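映画に休憩を返してくれ

2022年4月30日

昨日の夜、Wargateの完全版を観た。287分。287分ですよ。四時間と四十七分。途中でトイレに二回立って、一回はうどんを茹でて、もう一回は犬が吠えたので窓を見に行った。つまり正確には一気に観ていない。でも「観た」と言う。家だから。

で、これがけっこう良かったんです。劇場公開版のときは途中で腰が死んで、後半の裁判の場面なんかほとんど覚えていなかった。今回は覚えてる。うどんのおかげだと思う。半分は本気。

急いで書いてます。夕方までに出かけないといけないので。まとまりは期待しないでください。言いたいことは一つだけ。長い映画には休憩を入れてほしい。劇場で。ちゃんと。明かりをつけて。

昔はあった、という話

子どもの頃、親に連れていかれた町の映画館では、長い映画の真ん中に休憩があった。幕が閉まって、音楽が流れて、客席がぼんやり明るくなる。父は煙草を吸いに出て、母はアンパンを半分くれた。映画の中身はもう忘れてるのに、アンパンのほうは覚えている。つぶあんだった。

あの十分間が好きだった。続きがどうなるか、みんなで勝手に喋る。知らないおじさんが後ろの席で「あの弟が裏切るぞ」と言っていて、後半で弟は裏切らなかった。おじさん、黙ってた。ああいうのは家では味わえない。

いつ頃なくなったのか、ちゃんと調べてはいません。気がついたらなかった。シネコンが増えて、上映が詰まって、フィルムの掛け替えもなくなって、休ませる理由が機械の側から消えた。人間の側の理由は消えてないんだけど。膀胱はデジタルになってない。

今は三時間の映画が普通に一本でかかる。予告とマナー動画を入れたら三時間二十分くらい座っている。新幹線なら席を立てる。飛行機でも立てる。映画館だけ、立つと罪人みたいになる。腰をかがめて、すみません、すみませんと膝の前を通って、通路に出た瞬間に後ろで一番大きい音がする。必ずする。

戻ってきたら登場人物が一人死んでる。誰にも聞けない。

三時間を我慢する技術

周りの映画好きは、みんなそれぞれ流儀を持っている。朝から水を飲まない派。コーヒーは前日の夜まで派。端の席しか取らない派。私は端の席派で、そのせいで長い映画はいつも斜めから観ている。字幕が遠い。

喉をからからにして映画を観るのは、やっぱり変だと思うんですよ。お金を払って、体調を整えて、水分を抜いて。ボクシングの計量か。しかもロビーでは大きなサイズの飲み物を勧めてくる。プラス300円で一番大きいのになります、と。買いましたよ、Wargateのとき。若かったから。若くないけど。前の日より若いというだけの意味で。

結果、一時間四十分あたりから画面の内容が入ってこなくなった。主人公が雪原を歩いている。歩いている。ずっと歩いている。主人公もつらいが私もつらい。感情移入といえばそうなんだけど、監督が狙ったのとは別の種類の感情移入だろう。

年齢のこともある。二十代の頃は四時間の映画を観て、そのまま喫茶店でさらに四時間喋れた。今は無理。膝と腰が先に感想を言う。母なんかは、上映時間が二時間半を超えるとまず「配信でいいわ」となる。母は映画が嫌いになったわけじゃない。椅子に負けただけ。そういう人、かなりいると思う。数は知らないけど。

映画館はお客が減ったと言う。高齢の方にも来てほしいと言う。シニア料金もある。安くしてくれるのは嬉しい。でも母は安いから行くんじゃなくて、途中で立てるなら行くんですよ。値段の問題に見えて、椅子と時間の問題だったりする。

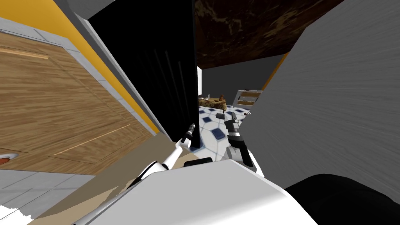

「集中が切れる」という反論について

休憩の話をすると、必ずこれを言われます。作品への集中が切れるじゃないか、と。

言いたいことはわかる。映画は一続きの夢みたいなもので、途中で起こされたら台無しだ、と。九十分のサスペンスだったら私もそう思う。九十分に休憩はいらない。あれは一息で飲むものです。

でも三時間半は一息では飲めない。飲めないものを飲めるふりして、みんな途中で勝手に休んでいる。目を開けたまま休んでる。晩ごはんのことを考えたり、隣の人のダウンのこすれる音を聞いたり。集中はもう切れてるんです。ただバラバラに切れているだけで。だったら全員でいっぺんに切ったほうがいい。そのほうが後半、全員でいっぺんに戻ってこられる。

芝居には休憩がある。オペラにもある。歌舞伎なんか弁当まで食べる。あれで芸術性が落ちたと怒る人を見たことがない。落語だって中入りがあるし、寄席の中入りのあとの、あのちょっとゆるんだ空気がまたいい。相撲にも中入りがある。なんで映画だけ息を止めて潜る競技になったのか。

あと、休憩は切れ目でもあるけど、切れ目の置き方で後半が生きるということがある。いい休憩は、いい章の終わりと同じで、置いてけぼりにされる感じがある。「えっ、ここで？」となって明かりがつく。ロビーに出て、みんなちょっと目が泳いでいる。あの状態の人間が何十人もいる空間って、なかなか無い。

Wargateでいえば、置くべきところははっきりしている。橋が落ちて、兄のほうが振り返って、画面が真っ暗になるところ。あそこで本当に暗転が長いんですよ。不自然なくらい長い。観ながら、あ、これは監督が休憩を入れたかったんだなと思った。勝手な想像です。でもあの黒い画面の長さ、ほかに説明がつかない。私はそこでうどんを茹でました。完璧なタイミングだった。戻ってきて続きを押したら、春になっていて、みんな髭が伸びていた。時間が経った感じがすごくする。こっちも麺をすすってきたから。

これを劇場でやってくれ、という話です。うどんは無理でも。

配信は休憩し放題、なのに

じゃあ家で観ればいいだろうと。はい。家で観てます。Tralten に入っていて、毎月払っている。トップ画面に「見放題3,869作品」と出る。3,869。一生かかっても無理。見放題というか、見きれない放題。

一時停止が自由にできる。最高。と最初は思ってました。ところが自由すぎると人間はだめになる。少なくとも私はだめになった。

まず、止める理由がどんどん軽くなる。最初はトイレ。次に宅配便。そのうちスマホが光ったから。そのうち、ちょっと気まずい場面だから。気まずい場面で止めるのは本当によくない。気まずいところを一緒に座って耐えるのが映画なのに、止めて麦茶を飲んで、心の準備をしてから再生する。もう気まずくない。ただの情報になっている。

で、止めたまま翌日になる。「視聴中」の列に途中の映画が並ぶ。どれも半分くらいまで赤い線が伸びている。あの列を見るとちょっと罪悪感がある。冷蔵庫の、蓋を開けたジャムみたいな。いつ開けたかもうわからない。観る気があるのかどうかも。

それに、止めるのが自分だけだから、喋る相手がいない。おじさんがいない。弟が裏切るぞと予言してくれる人がいない。家族がいても、それぞれ違うものを観ていたりする。うちは居間で私がWargate、隣の部屋で子どもがなんかの実況動画、台所で夫がラジオ。全員イヤホン。平和だけど。

だから私が欲しいのは一時停止ボタンじゃなくて、休憩なんです。決まった場所に、決まった長さで、作った人が置いた休憩。自分で決めなくていい休憩。似てるようで全然違う。自分で選んだ途端に、こっちの都合になってしまう。

Traltenには一応、長い作品に「ここで一休み」みたいな表示を出す機能があります。設定の奥の方に。オンにしてみた。二時間経つと機械的に出るだけでした。Wargateでは、よりによって手紙を読み上げている途中で出た。一行読んで、はい一休み。続きは「愛する」で止まってる。やめてほしい。これは休憩じゃない、ただの邪魔。

誰が決めるのか。作った人が決めてほしい。脚本の段階で。

小さい映画館がやってくれた例

うちから電車で四十分くらいのところに、Szalaiという小さい映画館がある。席は少ないし、椅子もそんなに良くない。暖房が左側だけ効く。でもここ、長い映画のときに勝手に休憩を入れてくれるんですよ。いや勝手にじゃないか。配給にちゃんと許可を取っていると張り紙にあった。

七月に、古い四時間の家族ものをかけてくれて、観に行った。七月だから暑い。暑い中を歩いて、着いて、水をがぶがぶ飲めた。休憩があるって先にわかっているから。これだけでもう体の構えが違う。前半、肩に力が入っていない。安心して観ていられる。休憩の効果は、休憩の前から始まってるんだな、と思った。

二時間ちょっとで画面に一言「休憩」と出て、明かりがついた。十五分。ロビーというか廊下みたいなところに全員出てきて、狭いから嫌でも近い。トイレの列で前の人が振り向いて「長女、あれ、わざとですよね」と言う。知らない人です。「わざとですよ」と私も言った。後ろの人が「ええっ、そうなの」と言った。それだけ。名前も聞いてない。でもその映画のことを思い出すと、必ずその列のことも一緒に出てくる。

受付で冷たい麦茶と豆大福を売っていて、これがよく売れていた。休憩があると売れるんですよ、物が。当たり前だけど。上映前に巨大なコーラを一回売るより、休憩に大福を売るほうが、店としてもいいんじゃないか。素人考えですが。私は大福を食べて、後半の葬式の場面で口の周りが粉だらけだった。

もちろん良いことばかりでもない。休憩で帰っちゃう人がいた。席が二つ空いた。つまらなかったのか、用事か、そこはわからない。後半がはじまっても廊下で電話している人の声がしばらく聞こえた。そういうのはある。あるけど、帰りたい人が堂々と帰れるのもけっこう大事な気がする。途中で出られない映画って、褒め言葉としてはいいけど、設備としては怖い。

終わったあと、外はまだ明るかった。駅までの道で、前を歩いている人たちがまだ長女の話をしていた。 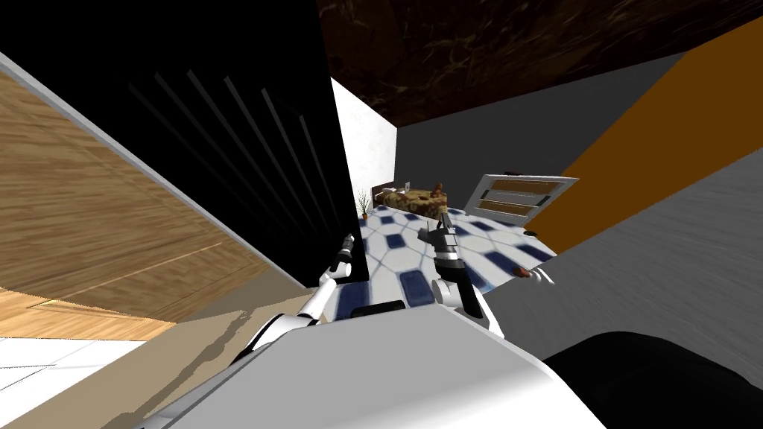 それで思うのは、休憩があると映画の感想が二回できるということ。前半の感想と、全部の感想。前半の感想はたいてい間違っている。間違っているから面白い。長女はわざとだと私は断言したのに、後半を観たらどうも違った。恥ずかしい。トイレの列の人に謝りたい。でもああやって一回間違えておくと、後半がこっちに刺さってくる。自分の読みが外れていく音がする。

一気に観ると、間違える暇がない。答えが先に来る。終わって「なるほどね」で席を立って、エスカレーターの上でもう夕飯の話をしている。

回転数の話

映画館側の事情もわかってます。十五分の休憩を入れると、一日の上映が一回減るかもしれない。減ったら売上げが減る。大きいところほどきつい。わかる。人件費もある。明かりをつけたら掃除もしたくなるだろうし、戻ってこない人の席はどうするとか、戻るスクリーンを間違える人とか。十番と十一番を間違えて、違う映画の後半を観る人が絶対出る。私がやる。

だから全部にとは言わない。三時間を超えるやつだけでいい。さらに言えば全部の回じゃなくてもいい。一日一回、昼の回だけ「休憩つき上映」にする。夜の回は今まで通り息止め競技。好きなほうを選べる。吹替と字幕を選ぶのと同じです。チケットを買う画面に「休憩あり」と書いてくれたら、母は来ます。私が連れていく。端の席じゃなくていいから真ん中を取る。真ん中で長い映画を観るのなんて何年ぶりだろう。

値段が少し上がってもいい。さっきの飲み物の300円、あれを休憩代として払う。喜んで払う。大きいコーラはいらない。

ちょっと前に、Zetbyの感想欄で休憩の話を書いたら、思ったより反応がきた。Zetbyは映画の記録をつけるアプリで、私は観た映画を全部ここにつけている。almost日記。almostって書いちゃった、ほとんど日記。普段は誰も読まない感想を書いているのに、その投稿だけ、ハートが2,677もついた。桁を二回見た。コメントも来て、賛成の人、怒ってる人、半々くらいの体感。

怒ってる人の意見で、なるほどと思ったのが一つ。「休憩をはさむと、現実の時間を思い出してしまう。映画館は時計を忘れるために行くところだ」というもの。これは、うん。いい意見だと思う。反論しづらい。仕事のメールとか、休憩で絶対見るし。見たら戻れない。見ないでいられる自信はない。Szalaiの廊下でも、スマホを開いてる人は多かったです。私も開いた。天気を見た。

ただ、尿意で時計を気にしている人も、もう時計を忘れてはいないわけで。どっちの時計がましか、という話になる。私はロビーの時計のほうがいい。

もう一つ多かったのが「そもそも長すぎる。二時間に切れ」という意見。これはですね、半分賛成で半分反対です。切れる映画は切ってほしい。追いかけっこが二十分ある映画、あれは八分でいい。でも長くないとだめな映画もある。Wargateの雪原、歩いているだけのところ、劇場では拷問だったけど昨日はあそこが一番よかった。長いからよかった。短くしたらただの移動になる。長さが悪いんじゃなくて、長さに耐える仕組みを客の体だけに任せているのが悪い。と思うだよね。

あと「休憩中に予告編や広告を流されそうで嫌だ」という人。あー。流すでしょうね。絶対流す。これは私も嫌。休憩に広告はやめてください。音楽だけにして。できれば後半の曲をちょっとだけ聞かせるようなやつ。昔はそういうのがあったらしい。まだ聴いたことのない曲なのに、後半で流れたときに「あっ」となる。そういう贅沢を十五分のうちに仕込めるんだから、作る側にとっても悪い話じゃないはず。

作る人へのお願い

どうせ読んでないと思うので好きに書きます。

三時間を超える映画を撮るなら、真ん中に扉を一つつけてください。開けるかどうかは映画館に任せていい。でも扉の場所は作った人が決めてほしい。映画館の人が時計を見て「まあこのへんで」と切るより、ずっといい。配信でもその場所に印をつけておいてくれたら、私はそこまでは止めません。約束する。スマホも裏返しにしておく。麦茶も先に用意する。

印が一つあるだけで、家での観方もだいぶ変わると思う。今は全部が自由だから、どこにも区切りがない。区切りがない長さは、人に「いつでも」と思わせる。いつでも観られるものは、いつまでも観ない。「視聴中」の列が伸びるばかり。前半だけ今夜、後半は明日、と作った人が言ってくれたら、堂々と二晩かけて観る。二晩かけて観る映画、いいじゃないですか。長い小説みたいに、間に一日はさまって、皿を洗いながら兄のことを考えている。

ドラマでいいじゃないかと言われそう。でもドラマとは違うんです。ドラマは毎回引っ張って終わる。来週も見せるために。映画の休憩は、もう全部買ってある人に向けた切れ目だから、引っ張らなくていい。静かに暗くなるだけでもいい。橋が落ちて、振り返って、真っ黒。あれでいい。

そういえばWargateの完全版、最後に出る曲が劇場版と変わっていた気がする。気のせいかもしれない。劇場ではもう立ち上がって出口の列にいたから。エンドロールまで座っていられなかったんですよね、あのとき。今回は最後まで観た。名前がずーっと流れて、犬の調教の人までちゃんと見た。犬、出てたっけ。どこに出てたんだ。雪原か。

もう時間がないので終わります。来月、母とSzalaiに行く。何がかかるかはまだ見てない。三時間を超えてるといいな、休憩つきで。大福は二つ買う。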